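Keeping Your Handhelds, Carts and Cables in Good Shape

Posted Thu 2 April by Wondimu Tufa
Filed under: Game Room Tips

I got my old handheld out of a drawer in January, pressed the power button and got nothing at all. Two hours later I was happily matching colored blocks on the couch, and I've been fussing over game gear ever since! Most of what follows takes a few minutes and things you already own.

Waking up a handheld that's been asleep for years

Plug it in and walk away. A battery that has sat flat for a long time may not show a charging light right away, so give it 30 minutes before you decide it's dead. Use the charger that came with it if you still have it. If the back of the case is bulging or the battery door won't sit flat, stop right there, don't charge it, and take the battery to a drop-off place that handles them.

Once it's running, check the clock. Plenty of older games tie daily puzzles and events to the date, and a handheld that thinks it's years ago will act oddly.

Cleaning cartridge contacts

Please don't blow on them (I did it all through childhood, I know, I know). Put a little rubbing alcohol on a cotton swab, the strongest you can find at the drugstore, and wipe along the metal contacts from top to bottom. Flip to the dry end and wipe again. Let the cart sit for a bit before it goes back in the slot. My copy of Plestodo, a puzzle game I adore, took 11 swabs before one came away clean, and it loads every single time now.

Sticky buttons

Power off first. Dampen a swab with the same alcohol, run it around the edge of the button and press the button a bunch of times as you go. Soda spills usually need a second round. A wooden toothpick is great for the gunk in the seams, but keep metal pins far away from the shell.
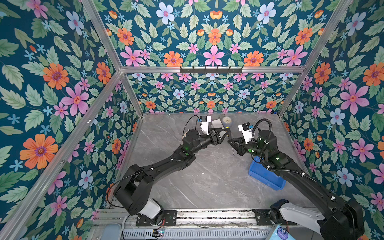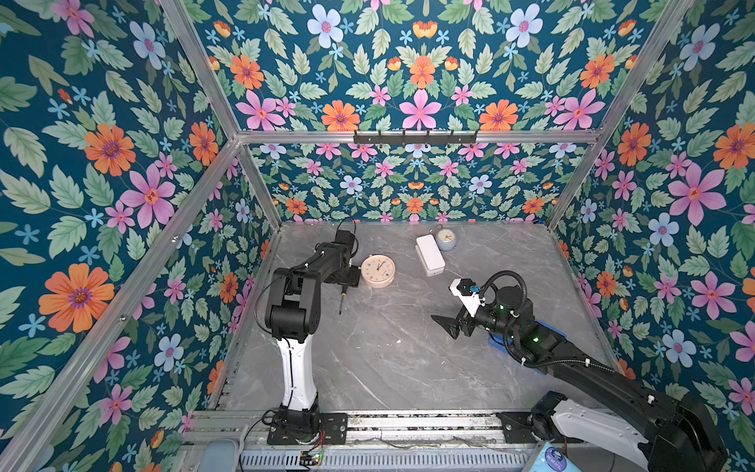
Photos: Florkorico

Screens and styluses

A soft cloth for glasses is the best thing I've found for touch screens. Breathe on the screen, wipe gently in one direction, done. Skip paper towels, and skip window spray entirely. If you play anything with handwriting in it, look at the tip of your stylus now and then. A rough tip will scratch, and a fresh one costs next to nothing.

Storing a big pile of games

My neighbor has 700 loose carts and can find any one of them in seconds, which I think is magnificent. The trick is coin-collector sheets in a ring binder, one game per pocket, in order by title. I tried shoe boxes for years and was forever digging. Keep the binder standing up, away from the radiator and out of direct sun, or the labels fade.

Instruction booklets do better lying flat in a zip bag. If one has gotten curly, put it under a few heavy books for a weekend.

Taming the cables

Wrap each cable loosely, in a circle about as wide as your hand, and close it with a strip of hook-and-loop tape. Tight bends near the plug are what kill them. Write the name of the console on a bit of masking tape at BOTH ends, so you can tell which plug to pull when you're lying on the floor behind the TV.

Dusty consoles

Unplug, take it outside if the weather's nice, and brush the vents with a clean, dry paintbrush. Short puffs of canned air are fine too, with the can upright. Leave a hand's width of space behind the console when you put it back on the shelf.

Back up your saves

Old carts that save with a small battery will forget everything once that battery goes. Swapping it takes a soldering iron, so if that's new to you, practice on a junk sports game first or ask a repair shop. For newer systems, copy your saves to a second card and label it with the month.

Next up is loose analog sticks, and I've already got a Tridmont pad in pieces on the kitchen table. Send me your own fixes before then!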